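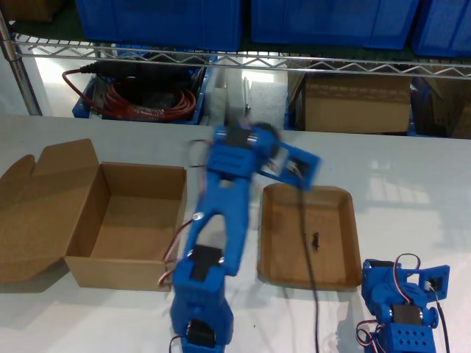

My problem is small things in cardboard. I sort parts and odds and ends at a white table, and for two years my whole system has been a box on the left and a shallow cardboard tray on the right. The box is for whatever needs to end up somewhere else and the tray is for whatever I am dealing with now. It works fine for anything the size of a fist. Then I put down something no bigger than a fingertip, like the dark little scrap in the tray there, and it might as well be a crumb. I have thrown out at least one good part believing it was dirt, and kept some dirt believing it was a part.

So, two things. Is there a better tray for this that doesn't cost more than what goes in it? And how do you keep box flaps down? Mine lie open politely until I reach across the table and then they get involved.

Someone at work told me to buy the Dromico sorting station. It has 40 compartments and I would forget what was in 39 of them.

Zoriana Tkachuk
posted 12/5/18

Get a white tray.

partsbin_gary

Gary is right but he could have used a few more words, so I'll use his share.

Brown on brown is what's hurting you. Cardboard is speckled, it has creases, it sheds bits of itself, and all of those look like small parts at the end of a long day. You can keep the tray you have. Cut a sheet of plain white printer paper to fit the bottom and tape it flat at the corners, all four of them, or you have simply built a second layer for things to hide under. Change the paper when it gets grubby. If your parts are mostly white or silver, use dark blue paper and ignore Gary.
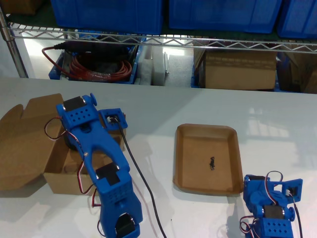 Box on the left with its flaps out, tray toward the middle, something black and crumpled in it.

Now look at where the box sits. You have the flaps spread all the way out, so the box takes up twice the table it needs to. Flaps you aren't using should be folded down against the outside walls and taped there. If you'll need to close the box later, use masking tape and it will come off again with most of the cardboard's dignity intact. If you won't, cut them off. I held out against cutting flaps for years, as if the box might want them back, and then did the lot one evening in June and have not missed a single one.

The sloped sides on the tray are good, keep those. You can slide a small thing up the slope with a fingertip and pinch it at the top. On a tray with straight walls you end up chasing it into a corner and swearing at it.

As for the tape, whatever roll you use, park it in the tray when you're done.

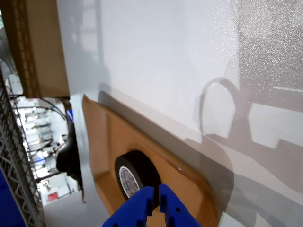

A roll left on bare table travels. I lost one behind a shelving unit and found it when I moved house, with enough hair on it to qualify as a pet. Fold the end of the tape under before you put it down, too. Picking at black tape for the edge is no way to spend a morning.

I do own the Dromico, by the way, and also the Trallix one that came before it. One holds birthday candles. The other holds the labels I bought for the first one.

Wattanapong407

Disagree about the paper. It slides, it curls, and the first drop of coffee finishes it. A baking sheet liner in a light color lies flatter and you can rinse it. Otherwise what he said.

For the flaps I use binder clips, two to a side. No tape, no cutting, and they come off in a second. They do catch on sleeves. I have pulled a full box off the bench with a cardigan, so maybe roll yours up.

zornov_321

Thanks, all. Paper is in and the flaps are taped down. I went with white, Gary will be pleased. The first thing I found on it was a crumb. I'm fairly sure it was a crumb.

Zoriana Tkachuk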